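Fekalside Toy Library: Frequently Asked Questions

Who can borrow?
Anyone with a Fekalside address and a child, or regular access to one. Grandparents, sitters and long-suffering uncles all qualify. Bring something with your street on it.

How many toys do you have?
The catalog lists 406 sets. The shelves would tell you a slightly different story, depending on the month.

What does it cost?
Membership is $50 a year per household. You can take three sets at a time and keep them three weeks. Late returns are a dollar a week, payable with a sheepish expression.

We lost a piece. Are we in trouble?
No. Tell Maribeth Cabanatuan at the desk and she'll write it on the bag tag. Check the couch first, then the car, then the dog. If the piece turns up in August, we'd still like it.

Do I have to count the 2,000-piece marble run before returning it?
You have to look as though you thought about it. We weigh the box.

How are toys cleaned?
Hard plastic gets washed and air dried. Wood gets wiped down. Puppets go through the machine on hot and come out a little more worried each time.

Where do foam blocks go?
With Foam and Soft Building, on the low shelves by the window. Please don't file them under Bath. Someone does this every February.

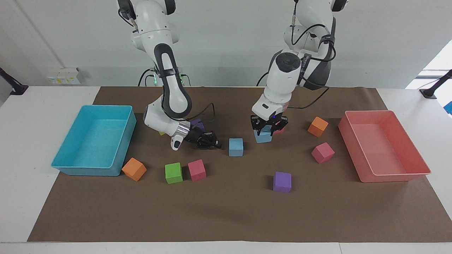 Foam cubes in assorted colors, with the turquoise and salmon-pink bins.

Can I donate?
Yes, if it's clean, complete and silent. We have enough things that sing. Puzzles with one piece missing are not "basically complete," however warmly you say it.

Can I reserve a set for a birthday party?
Up to a month ahead. The parachute is spoken for most of the summer, so ask early and have a second choice.

Is there a branch in Wendon?
Not yet. Anika Doucet drives a van of returns over from Pladton and will take yours if you catch her before 4 p.m. She doesn't wait.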